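Thu 30 June

The lease on the flat is up in September and I've decided not to renew. The rent went up by $44 a week last time and the agent has hinted at more. I'm moving out to Janden, where I can get a two-bedroom unit for less than I pay now, with a shed.

I've moved six times as an adult and done it badly each time, so I'm starting early. Notes so far, mostly for my own use.

## Getting rid of things

I began with the timber offcuts, which I've been carting between houses for years. Most went on the kerb with a sign and were gone by dinner. I kept one decent board that might do for a shelf in the new laundry.
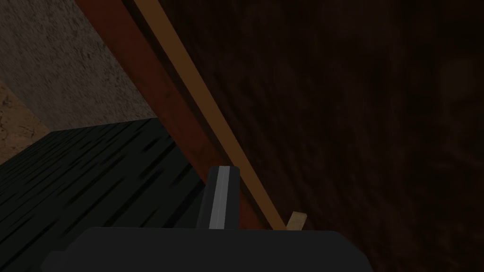
## Books

I had 335 of them. I know because the removalist's online quote form asks, and I didn't want to guess. The target was 200 and I got there on the third go. The cookbooks were easy, as I only use two. The travel guides were all out of date. The op shop took the lot except for a set of encyclopaedias, which went in the recycling over three fortnights so the bin lid would close.

## Pictures and walls

The condition report says no marks, so every hook has to come out and be filled. I'm leaving this until the last week. The big bright one with the red and orange feathers is coming with me. The small desert landscape is too, though it will probably end up in the hallway.
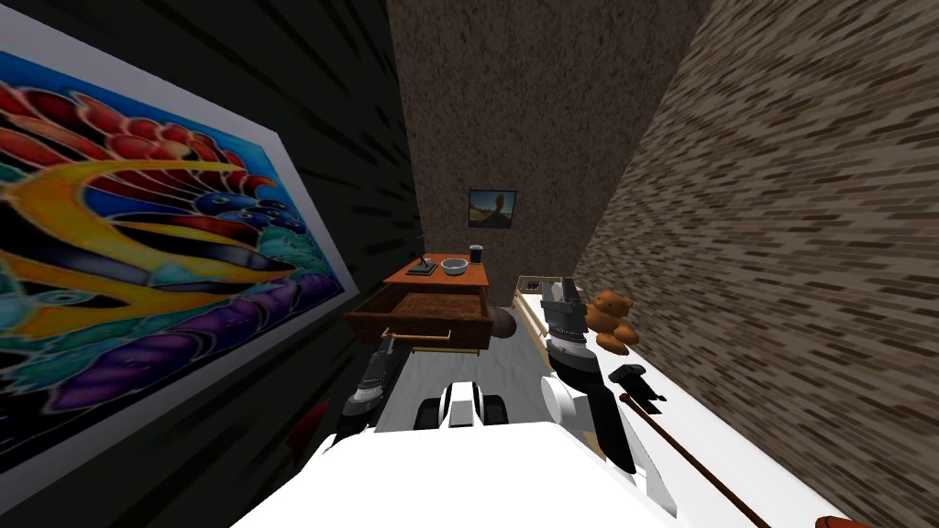
## Quotes

Skisasa Removals were cheaper by the hour but charge for travel both ways. Nwankwo & Brunov gave a fixed price and will supply 20 boxes, so I've gone with them. They want half up front. I asked about the piano stool and they said it counts as a chair.

The power and internet can be switched over online. The water can't, and I was on hold for most of a lunch break to learn that the landlord does it.

## Bedroom last

I pack the bedroom last every time. The two-drawer nightstand still collects whatever I put down at night, and I won't sort it until the week of the move. The drawers come out for carrying, then go back in with tape across the front. The mattress bag is $12 at the hardware shop and the removalists charge double that.
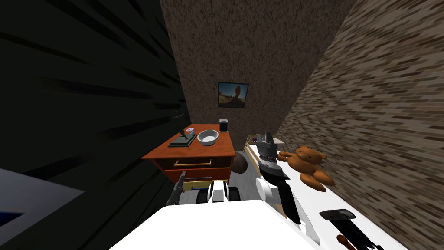 *The nightstand, with the desert picture above it.*

Next job is the linen cupboard. I also need to ring the council about a hard rubbish pickup, as they book out a month ahead.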